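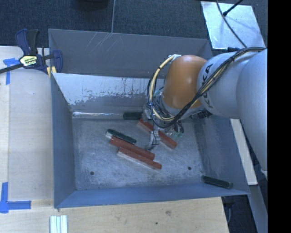
Notebook, Tuesday, November – the Edville break-up story

Started just after nine with a large pot of tea and the whole Edville business still sitting where we left it. For anyone picking this up fresh: the singer from Edville and her former partner, the breakfast presenter on Clerkow Radio, have both gone live on their own pages to tell the world why they parted, and of course the two versions don't match. He says she had already moved on with a man seen in her holiday photos. She says the man is her cousin's husband and that the cousin was standing next to him and got cropped out. I do feel for her, I must say, but my feelings aren't what we print.

What I tried this morning was the two-column method again, his words on the left and hers on the right, typed out in full from the recordings and not from other people's write-ups. It took me most of the morning (my typing is what it is) but I'm so glad I did it, as three of the quotes going round turn out to be shortened, and one of them rather unkindly. The bit where she is supposed to say she "never loved him" has a whole sentence in front of it, and with that sentence put back she is talking about his old car. I laughed out loud and then had to go back and check it again with the headphones.

Timings, for the file. Her live ran 14 minutes. His was 4, and he stopped to take a phone call in the middle, so there's less to work with. I have put the start time of each quote in the margin of the sheet so that whoever edits can find it without listening to everything, though the section on her mother's cooking is lovely if you have a moment to spare.

The holiday photo. I found the uncropped one on the Antal hotel's own page, and there is indeed a second woman in it, laughing, with a sun hat over half her face. I can't say from a hat that she is the cousin, so I've written "a second woman" and left it there. Please don't let that turn into "the cousin" in the headline! I've asked the hotel if we may use the picture. No reply by lunch.

Comments. There were 3000 under his post when I saved the page. I read far more of them than was good for me. Nothing usable, plenty of it nasty, and two people claiming to be neighbours who couldn't agree on which street the couple had lived in. I've left them all out.

Afternoon. Rang his manager at 2 and had a very pleasant chat which came to no comment, then rang hers, who asked for the questions in writing. Sent five. I took out the one about the child's schooling after some thought, as neither parent had brought it up and it didn't seem ours to ask. Happy to be argued with on that – leave me a note underneath.

The draft is in the Kaltia folder, second version, with the two columns pasted at the bottom. The first version has the shortened car quote in it, so don't use that one for anything.

Still to do: chase the hotel, listen once more to the part where the phone rings, and find out if the award evening in Clerkow is going ahead with both of them on the guest list. Her answers are promised for tomorrow morning, so I'll hold the opening paragraph until then.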